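Course handout: The Paraprofessional in the Classroom
Unit 3: Working with the lead teacher
Instructor: Saadet Güneş

Read this before class and bring it with you. The reading from Gittins is on the course page. The first reflection is due 22/10/2019 at the start of class. 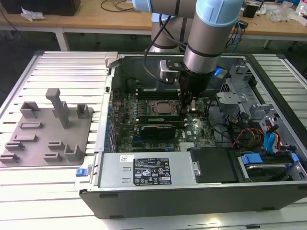
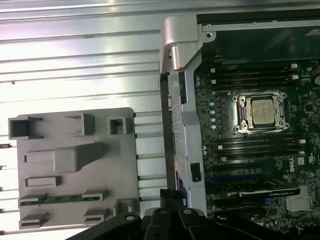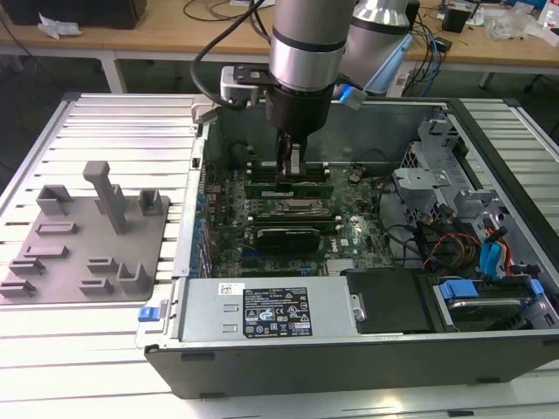
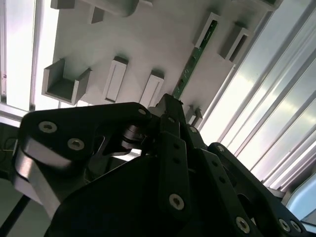

Who does what

The lead teacher plans instruction, sets goals and assigns grades. The paraprofessional carries out parts of that plan with one student or a small group. In practice the line moves during the day. A teacher may ask you to reteach a math step, walk a student to the nurse, or keep notes on how often a student asks for a break. You may do all of these. You may not write a new goal, change an accommodation or tell a family how a student is progressing without the teacher present.

If you are asked to do something outside your role, say so privately and early. A sentence like "I think that one needs to come from you" is enough in most cases.

Support plans

Every student you work with has a written plan. Ask to see the pages that apply to you in your first week. Look for accommodations (extra time, seating, read-aloud), health needs, and what to do when the student is upset. Plans are confidential. Don't leave them on a desk, and don't discuss them in the lunchroom.

Levels of prompting

We use the same terms all semester:

Verbal prompt: you say what comes next.
Gesture: you point or nod toward it.
Model: you do the step while the student watches.
Physical prompt: you guide the student's hand, only if the plan allows it.

Wait before you prompt. New aides usually step in too soon, and the student learns to look at the adult instead of the work. Count silently to five, then use the lightest prompt that is likely to help. Write down which one you used.

Where to sit

Sitting beside a student all day makes it harder for classmates to talk to him or her. Move around the room when you can. Help other students too, if the teacher agrees. During group work, stay a few steps back.

Case for discussion

Kristaps is an aide in a fourth-grade room. The student he supports finishes worksheets quickly, with few mistakes, but turns in blank pages when Kristaps is absent. The teacher, Ms. Ersoy, is pleased with the finished work and hasn't asked how it gets done. Come ready to talk about what Kristaps should bring to her, and what records would help.

Written reflection

One page, typed. Describe a time you were given more help than you needed, or less. Use at least two terms from this unit. Late papers lose one grade. The observation log is separate and is due in December.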